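4.2 Bottle-to-plate transfer

The second task family covers short transfers in which one arm grasps a light, deformable object and brings it to a flat target. We use plastic water bottles and a round plate on a white table. The bimanual platform and the Liltar control stack are the same as in Section 3, and both arms stay powered even when only one is needed.
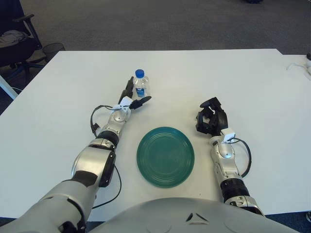
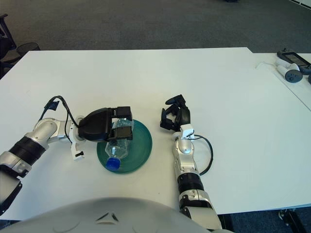

Figure 2. Bottle-to-plate transfer seen from the head camera. Upper: left gripper near the upright bottle. Lower: left gripper closed on the bottle, over the plate.

Each episode was labeled by arm and by phase (reach, grasp, carry, release). Labels were first proposed by a change-point detector on gripper aperture and then corrected by hand. Hiyori Amano carried out the final pass and resolved the cases in which the detector split one grasp into two.

The policy was trained on 3,000 episodes and tested on 60 held-out starts. It completed 57. Two of the failures came from the grasp phase – the fingers closed before the wrist had settled – and the other from an early release. The Troltbridge baseline, trained on the same data without phase labels, showed the same early closing more often, mostly when the start position was far from the plate.

Bottle stiffness was not controlled. A bottle that has been gripped many times gives way under less force, and the aperture signal then keeps falling after contact. We therefore define contact by motor current, with a threshold fixed in December before any test runs were made. The effect of this choice on phase boundaries is reported in Section 4.3.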